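**Wrong opening hours for Café Onu on our Pallum listing**

Opened by Eduardo Bastos, May 11, 2019
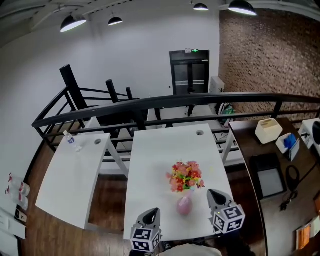
*Pink vase with artificial flowers on a white desk.*

**Problem**

Our page on Pallum shows that the kitchen closes at 2 in the afternoon. This is the old winter schedule from November. Now we serve hot food until 8 in the evening, but guests still call and ask if they can get only cake after lunch.

**What I tried**

- Changed the hours in the owner panel and pressed Save. The panel shows the new hours, the public page shows the old ones.
- Logged out, logged in again, same result.
- Opened the page on my phone with another browser. Still the old hours.
- Uploaded the new menu. This worked well, and the lentil soup and the fish pie are both there with the right price.

**Reply from Elik, Pallum support**

Thank you for the clear list. Your café has two kitchen schedules saved, and the seasonal one has no end date, so it wins over the regular one. Please open Hours > Seasonal and delete the entry "Winter".

**Eduardo**

I deleted it. The page is correct now in the browser, but the Bruvik map, which takes the hours from you, still has the old time.

**Elik**

Bruvik reads our data every 16 hours. I leave the ticket open until you confirm.

**Eduardo**

Checked this morning, the map shows 8 also. You can close it, thank you.

Status: closed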